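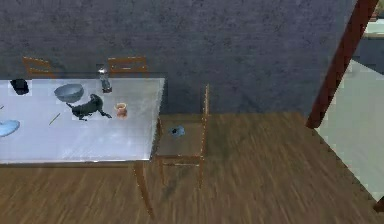 Gray table, brown chairs, dark wall.

Slept badly and got up at five. Rain until lunch, so no walk. I used the morning to go through the seed boxes, a job I have been putting off since June. Most of the Gidholm beans are too old to bother with. I kept one envelope and threw the rest on the compost.

The quote came for the well pump. Zornik want 2000 for the pump and fitting, and another 600 if the pipe has to be replaced all the way down. I called and asked if they could look at the pipe first and then tell me. The woman said she would ask. I still think the old pump has a year in it, but the pressure dropped again last night while I was rinsing the buckets.

After lunch it cleared up and I drove over to Séverine Maillard's to return her apple press. She was up a ladder picking the last of the russets. We got 2 crates down before the light went, and she sent me home with one. Her well is 401 feet deep – I had no idea. Mine is roughly half that. She had hers drilled deeper after the dry summer and said the water tasted of iron for months.

Stopped at Trurkier on the way back for lamp oil and mousetraps. They were out of the small traps. Bought the large ones and a bag of onions.

Supper was potatoes and the end of the ham. Wrote to my brother about the fence. I don't want to split the cost evenly when his side is the short one, and I said so, but politely. Will read the letter again in the morning before I mail it.

Need to remember: gutters, library book, call Zornik back if I hear nothing by noon.

Comments

sundaram_hill
Iron taste went away in ours once we changed the filter. Worth doing before you pay for any new pipe.

Peg
What do you use the russets for? Mine go soft by Christmas.

oldorchard
Peg – wrap them in newspaper and keep them off the floor.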